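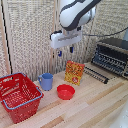

Keep the Repair Counter Open

1/16/26

The hardware store on Pillai Street closed its repair counter in December. It had been there longer than I have lived in Stastanthorpe. You could bring in a lamp, a fan or a toaster, leave it with a paper tag on it, and pick it up the next week. The last thing I had fixed there was a Pridari desk lamp with a bad switch. It cost me 17 dollars. A new one of the same kind costs 20.

I know how that looks. For three dollars more I could have had a lamp in a box. Most people would take the box, and I don't blame them. The store says the counter lost money, and I believe it.

Still, I think the town should pay to keep a counter like it going, maybe in the back of the library, two days a week. We already pay to haul broken things away. The fee for dropping off small appliances at the transfer station went up to 19 dollars last year, and people have started leaving them by the road instead. I pass a Dundex vacuum on my way to work that has been in the same ditch since the leaves came down.

Some of my neighbors say repair is a hobby and hobbies should pay for themselves. The library isn't a hobby, and neither is the skating rink — we decided a long time ago that those were worth a small line in the budget. A bench, some tools and a part-time wage would be a small line too.

There are things a counter can't fix. Plenty of what is sold now is glued shut, and the parts aren't sold at all. That is a problem for the state to take up. But cords, plugs, switches and belts still wear out the way they always did, and a person with a screwdriver can still replace them.

The budget hearing is next month. I plan to bring this up, and I would like some company.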